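Sorting the Paper Drawer (and Other Jobs I Put Off)

Posted 13 October 2019 in Around the House

I have been putting off the paper drawer since April. You know the one. Ours is under the microwave and it had got to the point where you had to press down on the contents with one hand while you shut it with the other. Last weekend it jammed for good, so I got the bread knife (flat side, careful!) and slid it in over the top to push down whatever was sticking up. If yours jams, try that before you start yanking, and if there's a drawer underneath, take that one out first and push up from below.

So here's how I do it now.

Tip everything out on the bed. Not the kitchen table, you'll need that for dinner. The bed is great because you can't go to sleep until you've finished.

Don't read anything on the first pass. Just make piles – bills, school, manuals, mystery. I lost 26 minutes to one old letter from my aunt and had to start over after lunch.

Manuals: look on the back for the model number, check whether you still own the thing, and toss it if you don't. I found the booklet for a rice cooker we gave away two apartments ago. For the ones you keep, write the purchase date on the cover and tuck the receipt inside with a paper clip. Don't use tape on receipts. It can turn the print to nothing over time and then you're holding a blank slip in front of a very patient store clerk.

My friend Izzati keeps her recipes in plastic sleeves in a ring binder, and I've copied her. You can wipe tomato sauce right off. She files by how long the dish takes, so all the quick ones are at the front, and I love that more than I can say.

Rubber bands go gummy in a warm kitchen and stick to whatever they're around. I threw out a whole ball of them! Binder clips are much better for thick stacks, and they'll close a bag of flour or hold a cookbook open too. Keep them in a see-through tub with a lid so you can grab the size you want.

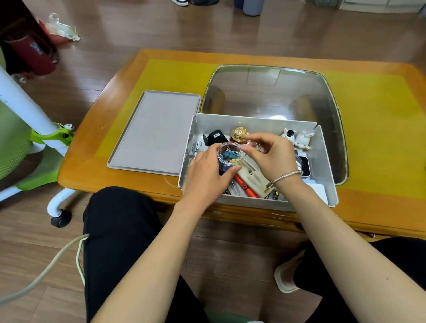
Binder clips in their own little tub, desk bits in the gray box.

Small desk stuff does better in an open box than in a drawer, I find. Stand the tall things at the back and leave markers where you can reach them. Store your markers flat if you can, and if one has gone faint, leave it cap down overnight before you give up on it.

Old envelopes are my shopping lists now. Coupons go inside, list on the outside, and the whole thing goes in my coat pocket the night before.

Next job is the spice shelf – Puspita has already offered me her label maker, so I've run out of excuses.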